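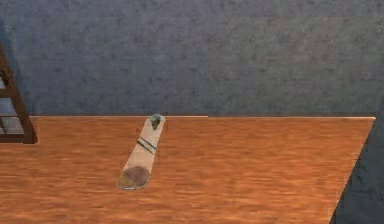 Cuaderno de taller, abril. Lectura: 6 minutos

Sigo con la gala cuatro de Muniston. Empecé a las nueve menos cuarto y el primer problema ya estaba en la mesa: el bloque de la prueba de eliminación dura demasiado y cuenta mal lo que pasó. Escribo esto para mí y para los que entran en el turno de tarde, porque ayer hubo confusión con las versiones y hoy no quiero repetirla.

Recuerdo la situación del programa. Quedan siete concursantes. Kincaid gana la prueba por equipos y tiene derecho a salvar a una persona del grupo contrario. (Los concursantes se llaman por su apodo de trabajo, así está en las hojas, y yo los llamo igual.) Salva a Floson, que es con mucha diferencia la mejor en masas. Todos los demás del taller dicen que es un error de juego. Yo no estoy tan seguro. Si uno deja a la mejor pastelera en una eliminación de pastelería, ella gana y vuelve más fuerte, y además manda a casa a otra persona que quizás era tu amiga. Kincaid dice algo parecido en su entrevista, pero en el montaje que recibí esa frase no estaba. Alguien la cortó por tiempo. Sin la frase, el chico parece ingenuo, y con la frase parece un jugador que piensa.

Primera decisión: la frase vuelve. Está en la segunda entrevista, después de que bebe agua. El sonido tiene un pequeño golpe de micrófono al principio, pero se puede entrar tarde, desde «si la dejo abajo».

Segunda cosa, el jurado. Nima Esfahani prueba el plato de Dulorix y calla mucho tiempo. En el material original son 19 segundos de silencio. En la versión de ayer lo habían alargado con repeticiones de caras de los otros concursantes, y una de estas caras es de otra prueba: se nota por el delantal, que ya tiene la mancha de remolacha. Los espectadores de este tipo de programa ven estas cosas y las escriben. He quitado todas las reacciones prestadas. He dejado el silencio entero, sin música, solo con el ruido de la sala. A mí me pone más nervioso así que con tambores.

Prueba que hice antes de comer: la misma secuencia con tres músicas. La grave con cuerdas dice desde el principio que Dulorix se va. La de percusión es la de siempre y ya no la oye nadie. La tercera entra solo después de la primera palabra de Nima. Dejo la tercera. Si al departamento de música no le gusta, que me llamen, pero que por favor no la cambien directamente en la línea de tiempo, como la otra vez.

Tercera cosa, más delicada. El orden de la cata. En el plató probaron primero a Dulorix y al final al concursante mayor, el del bacalao. En el montaje estaba al revés, para que el mal plato quedara al final. Entiendo por qué se hace. Pero Nima, cuando prueba el bacalao, dice «después de lo anterior, esto es un descanso», y «lo anterior» es el plato de Dulorix. Con el orden cambiado la frase no tiene sentido, o peor, parece que habla de otra persona. He puesto el orden real. Perdemos un poco de suspense y ganamos que las frases del jurado digan lo que decían.

Una duda que anoto para no olvidarla: no sé si debo dejar el comentario de Nima sobre la sal. Es duro («esto no lo ha probado usted») y la respuesta de Dulorix es llorar. He visto el material varias veces. El llanto empieza antes, cuando todavía está esperando en la fila, y en el montaje de ayer parecía que empezaba por la frase. Lo he puesto en su sitio. El comentario se queda por ahora. Pregunté en producción y me contestaron que decida yo, cosa que no me ayuda.

Sobre el reloj de la prueba. Los cocineros tenían 80 minutos, está en la hoja de rodaje. En una de las voces en off se dice una hora. Hay que volver a grabar esa voz. He marcado el punto con color amarillo. No usar rojo, el rojo es para problemas de derechos.

También miré la tabla de tiempos por persona, porque siempre hay quejas de que el eliminado se adivina cuando sale mucho al principio. Es verdad. Dulorix hablaba en las dos primeras escenas y luego otra vez justo antes de la prueba, con la foto de su familia. Cualquiera que haya visto dos temporadas sabe qué significa la foto de la familia. La he movido a la mitad, antes de la prueba por equipos, y en el lugar viejo he puesto la discusión por el horno, que es divertida y no anuncia nada. El bloque queda unos 2 minutos más corto y creo que respira mejor, aunque mi compañera de sala piensa que ahora la despedida llega demasiado seca. Puede tener razón. Lo miraré mañana con ojos frescos.

Errores míos de hoy, para ser justo: guardé una vez encima de la versión de ayer en lugar de hacer copia. La recuperé del guardado automático, pero perdí los marcadores de subtítulos y hubo que ponerlos otra vez, casi una hora de trabajo. Además escribí mal un ingrediente en el rótulo (puse «hinojo marino» y era hinojo normal). Ya está corregido.

Pendiente:
- voz en off del reloj, grabar de nuevo
- preguntar si la cara de Floson cuando la salvan tiene otro ángulo; el que tenemos está un poco fuera de foco
- rótulo de Kincaid, falta la ciudad
- etalonaje de la cata, la piel sale verdosa en la cámara del jurado
- decidir lo de la sal

La discusión entre nosotros si Kincaid jugó bien o mal siguió hasta la máquina de café. Me gusta que sea así. Si siete personas que han visto todo el material no se ponen de acuerdo, el público tampoco va a ponerse de acuerdo, y el montaje no tiene que elegir por ellos. Por eso dejé también la opinión contraria, la del concursante del bacalao, que dice que él habría dejado a Floson abajo «sin dormir mal». Van una detrás de la otra, sin comentario.

Cerré a las siete y diez. La versión buena es la que termina en «orden real». Las otras no se tocan.

Comentarios (4)

marta_montaje: De acuerdo con el orden de la cata. Lo del silencio sin música lo vi esta mañana y funciona, pero sube un poco el ruido de sala, en casa van a pensar que se les ha roto la tele.

Rubén T.: Yo sigo diciendo que salvar a Floson fue un regalo. Le va a costar la final.

sala2: Hay otro ángulo de Floson, está en la tarjeta de la cámara de mano. Te lo paso por la tarde.

marta_montaje: La voz del reloj se graba a las doce. Si alguien tiene más correcciones de locución, que las apunte antes.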